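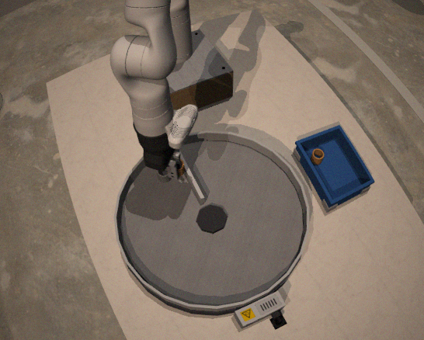

A Kind Word for the Boring Rules

I have been helping people set up small robot cells for long enough that I have stopped being embarrassed about loving rules. When I started out I thought of them the way most people do, as the thick binder that arrives after the fun is over. These days I read the binder first, usually with a cup of coffee, and I have come around to thinking that the people who write good rules for machines are doing some of the friendliest work in our whole trade. I would like to make the case for them, and also grumble a little, because I do have some grumbles.

Let me begin with simulation, which is where nearly every cell I work on now starts its life. You build the arm, the table, the bins and the parts on a computer, and you let the arm pick things up and put them down until you are happy. It is a wonderful way to work! Nothing gets scratched, the shop keeps running, and if the gripper comes down in the middle of a turntable you press a key and try again. I would never want to go back to the old way, when we worked out reach with a tape measure and a good deal of hope.

My worry is what we leave out of the model. Most written practice I see treats the simulated cell as a kind of sketch, a private thing that belongs to the engineer, and the real rules only begin when the steel shows up. So people model the arm with great care and then drop in a turntable with no rim, or a bin with perfectly straight walls, or no warning labels anywhere. They mean to add all that later. I have meant to add all that later myself, more than once, and I can tell you how often I did.

I think the warning label belongs in the model. I know how fussy that sounds. A yellow sticker with a black triangle does nothing for the physics, and no simulated arm was ever saved by one. But the label takes up a spot on the machine, and somebody has to be able to see that spot from wherever they will be standing. If it is drawn on the control box from the first day, you notice when you park a bin in front of it. If it isn't, you find out when the inspector is standing there with a clipboard. The same goes for vent slots, which need air, and for connectors, which need room for a hand and a cable that has to bend somewhere. I would rather have a plain gray model with those things in it than a beautiful one without.

At Flornura, a packaging shop I have been visiting for years, we wrote this down as a house rule. Anything a person will need to read, reach, unplug or clean has to be in the simulated cell before anyone is allowed to talk about cycle time. People complained, of course. Then we did the Korletey line under that rule and found 16 places where a hand could not get to something it needed to get to. Every one of those was moved with a mouse on a quiet afternoon. I don't like to think what it would have cost with a forklift and a crew waiting.

Now for a grumble. Rules written for the cell tend to describe the cell at rest, or else at full speed, and they say very little about the in-between moments. Think of an arm with a small part in its fingers and its wrist down low over a turntable. Is that a working state? If you stop it there, does it hold the part or let go? Which way does it travel when you start it up again, and does the table wait for it? I have read guidance documents with 39 pages on fencing and half a paragraph on that. Yet when I sit down with operators and ask what makes them nervous, it is always the in-between. They want to know what the thing will do when it has been interrupted, and that seems to me a very fair thing to want to know.

So my second request, after the labels, is that every cell have a written answer for a stop at any point in the pick, in plain words, kept where the operator can find it. Please don't put it in the appendix. When we drafted ours for the Plarevow project, we ran the simulated arm through 1256 picks and stopped it in odd places, and then we wrote out what a person ought to do in each kind of case. It came to one sheet of paper, both sides. It took us until October to agree on the wording, and I enjoyed nearly every meeting (there was one about the word "clear" that I could have done without).

I should be fair to the other side, too. A friend who builds much faster than I do tells me that if you load a model up with every sticker and screw, people stop making models at all and go back to guessing. There is something in that. Brimex, the checklist many of us in this area have been passing around, has grown to 60 items, and I have watched perfectly good engineers tick their way down it without once looking up at the screen. A rule that gets ticked and not read is worse than no rule, to my mind, for it lets everybody go home feeling safe. I would cut Brimex in half tomorrow if I were allowed, and I would spend the space I saved on telling people why the remaining items are there.

That last part matters to me more than the exact number. When I was new, an older technician walked me around a cell and told me the story behind each line on the floor, and I have never forgotten a single one of those lines. The binder had the same information in it and I could not have recited a word. If you write standards for a living, or even just the laminated sheet by the door, please leave room for a sentence of that kind here and there. It makes the document longer, I know, and I am hardly the person to complain about that.

We are starting another turntable cell next month, and the labels are already in the drawing. The stop sheet is only a rough draft so far, and we still haven't settled who gets to sign it.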